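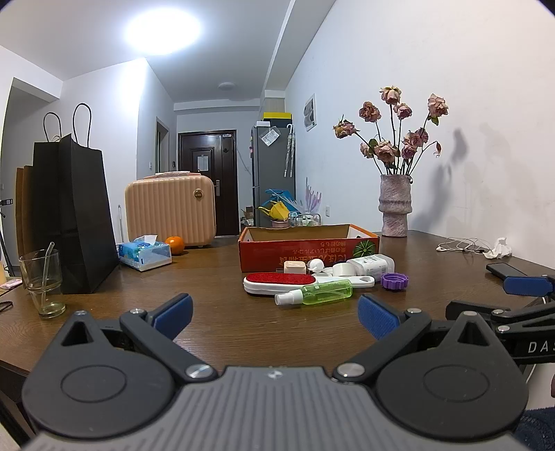
How long does the Teltora run on one charge?

A full charge gives you 14 hours of normal listening and talking, or a good deal longer if you leave it on standby at the reception desk.

I get asked that more than anything else, so it goes first. Hello, I'm Mhairi Ritchie, and I sell the Teltora emergency radio set from our shop in Flidumness. I ran a small hotel before this, and the Teltora is the thing I wish I'd had in the cupboard behind the desk the night our fire alarm went off and the phone lines went with it. Three floors, two staff, one torch. I spent twenty minutes running up and down stairs to find out which rooms were clear (my knees have never forgiven me).

What you get is a set of five handsets, a charging tray and a desk unit. Switch any handset on and it's already talking to the other four. There's no pairing, no app and no account to set up. The big orange button on top sends an alert tone to the whole set, and it keeps sounding until somebody answers it. I love that button! Hold it down for three seconds to cancel if you've leaned on it by mistake, as Angus does.

Angus Leckie handles repairs and knows far more about the insides than I do. He'd like me to mention that the desk unit has its own battery and keeps going through a power cut, and that you should charge everything fully before you first use it. He'd also like people to stop storing handsets on top of the boiler.

The signal is fine through ordinary brick and timber floors. Thick stone is harder going, and so are basements, so if you've an old building please try it in the awkward corners as soon as it arrives. You can send it back within 30 days if it doesn't reach, and I won't argue with you about it.

A word on what it's for. The Teltora lets your own people talk to each other while a building is being emptied or everyone's been told to stay put. It doesn't ring the fire brigade or the police, so somebody still has to dial 999.

The details

Handsets: 5
Weight of the full set: 839 g
Alert tone: three volume settings, plus vibrate
Charging: mains tray, supplied with a UK plug
Belt clips: included
Price: £283 including VAT
Spare batteries: sold singly, please ask

We also stock the Swanson wall case, a lockable cabinet that takes the tray and all the handsets with the lid shut. You'll need to order it separately and put it up yourself. The Londel earpiece fits too, though you'll want the short-lead version or it catches on your collar.

Orders placed before 2 pm go out the same day. If you're setting up more than one building, ring me first and I'll sort the channels out before I post them, otherwise you'll hear next door's drill as well as your own.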